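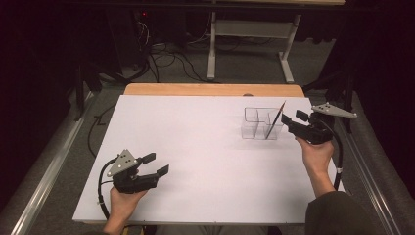
**Will the second volume be ready for the spring list?** The translation will be ready in February, and the printed book will follow when the cover is approved.

Progress report to the Stomau Fund for Translated Fiction
Prepared by Villads Zoëga, Veston Press
July 16, 2021

### Work done in this period

The first volume of the *Bilari* novels is now on sale. We printed 2,253 copies and sold 1,228 of them, mostly through independent bookshops. The romance readers found it before the literary press did, and this was a surprise for us. Several bloggers wrote that the slow courtship between the ferry captain and the widow is the best part. Two of them disliked the ending very much.

The second volume has 300 pages in the original. The translator has delivered 16 chapters, and I have edited all of them except the last two. The dialogue reads well. The letters in the middle part are still too stiff in English, and she has agreed to do them again.

### Difficulties

Farkas, our printer, raised the price of paper after we signed the first estimate. We moved to a lighter paper for the second volume and kept the same format, so the two books will stand together on the shelf.

The change of narrator in chapter nine also confused our test readers. The author does not want to add names at the head of the chapters. I respect this, and we are trying a small ornament between the voices.

### Spending

The translator has received two of her three payments. The money for the author's reading tour is not used yet, and I would like to ask your permission to move it to next year.

### Next steps

- Revised letters from the translator
- Cover sketches to the author
- Copyediting of the first half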